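Oilcloth or ordinary cotton for a small kitchen table?

Asked by pipkin_lane on the Cluseo home and sewing boards, 29 September 2020

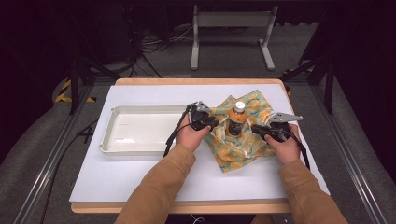 Citrus print cloth on a white table top.

Hi all, quick one hopefully. Moved into a flat with a tiny kitchen, table is small and pale wood and already has a ring on it from a mug (me). Want to cover it before it gets worse. I like a citrus sort of print, oranges and lemons on a pale green, something cheerful because the window faces a wall.

Can't decide between wipe clean oilcloth and just making a cotton one. Oilcloth seems easier but my mum had one and it went sticky and smelt of plastic for months. Cotton I could wash but I'd be washing it every five minutes, there's a toddler here most weekends. And I've no tumble dryer so things hang about on the airer.

Also how much overhang do you need? Table is square. I have a sewing machine, a Nerka, old but it goes. Never hemmed anything bigger than a tea towel. Do the corners come out alright if you're a beginner or is there a trick.

Budget not huge. There's a Derese shop near work that does fabric off the roll. Any thoughts welcome, ta

marrowfat613

Cotton, but buy enough for 2. One on, one in the wash. That's all it comes down to really. I did oilcloth for years and you can't fold it, it creases and the crease never comes out, and the print wears off where the plates go. Ours was bald at my end.

Wash the fabric BEFORE you cut it. I can't say this enough. Hot as you'll ever wash it later. I made a lovely one last February, cut it exact, hemmed it, washed it once and it looked like a big hanky on the table. Cotton shrinks more one way than the other so it wasn't even square any more. Still have it, goes under the dog bowls.

Overhang, depends if people sit at it. Hand's length is plenty for a kitchen. With a toddler go shorter, they pull. Or get those clips, the metal ones rust a bit so dry them after wiping.

Corners. Look up mitred corners, it sounds hard and isn't. Press the hem in first with the iron, both folds, all the way round. Open it out, fold the corner over so the crease lines match up, trim the point, fold it all back in. Then sew. Do one on a scrap first, mine looked like a dog's ear the first go. If you can't be bothered just fold one side then the other and sew across the lump, slowly, turn the wheel by hand over the thick bit. Old Nerkas will manage it with a decent needle. Put a new needle in anyway.

Stains: orange squash comes out if you get it under the cold tap straight away. Tomato is worse. Turmeric, forget it. A busy print hides most things so you've picked well there.

tigh_and_dry

Oilcloth here, disagree with the above. Sticky ones are usualy the cheap vinyl, and people spraying kitchen cleaner on it. Warm water, drop of washing up liquid, dry it with a towel. Ours is 3 years old and fine. Not lovely but fine.

The smell goes if you hang it outside for a few days. Don't leave it rolled up in the bag.

No hemming either, just cut it with sharp scissors and leave it. Round the corners off using a saucer. Store it on the cardboard tube, ask the shop for one, they normally chuck them out.

One thing, hot pans. Oilcloth melts, or ours did, one casserole and there's a circle in it for good. So you need mats on top and then you've covered up the print you paid for, fair enough.

There's a halfway option, coated cotton. Softer, hangs better, wipes down. Druton do one by the metre, costs more. You can wash some of them on cool but check the label. Don't iron the shiny side!! Pin holes stay in it as well so use clips or pegs when your sewing.

pipkin_lane

Thanks both. Going for cotton I think, will get enough for 2 and wash it first. Might look at the coated stuff once the toddler stage is over, or sooner if I get sick of the airer. Measured the table again and it isn't square after all, one side's a bit longer, so glad I hadn't bought anything.

What size needle for ordinary cotton? The packet I've got just says universal.

marrowfat613

Universal 80 is fine. 90 for the lumpy corners if you've got one in the packet. Get matching thread in pale green, don't use white, it shows on the edge.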